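Tea with the woman behind Kobzar

I've been wearing my mustard Kobzar cardigan more or less non-stop since January, so you can imagine the squeal when the woman who started the label said yes to a chat! We met at Somitz, the little café over the wool shop, and I'd eaten half a scone before I remembered to switch the recorder on.

She began with one borrowed knitting machine and 38 jumpers. "I sold most of them to people I'd worked with," she told me. "Then one of them wore hers on a train and I had three emails by bedtime." 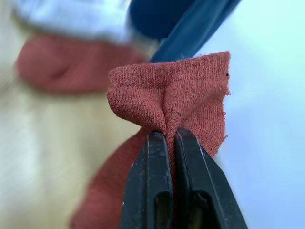
Colour was what I really wanted to ask about, because the spring range (it's called Aroro, and it's out on 16th March) is such a change from all that navy. "I was sick of navy," she laughed. "I wanted brick, rust, the shades my gran had in her kitchen." I'm completely with her – a dusty red knit like the one in the photo, with those fine ribs running up and down it, would have me reaching for my purse in seconds. She's doing a crew neck, a long skirt and a baby cardi with tiny buttons, and yes, I asked about grown-up sizes in that too.

Prices start at £56, and the big coat is £121. "I know it's a lot," she said. "I'd love people to save up, wear it for years and then send it back to me to be mended." Wolico will have a few bits on the rail as well, if you like to try things on first. I've already got my eye on the skirt!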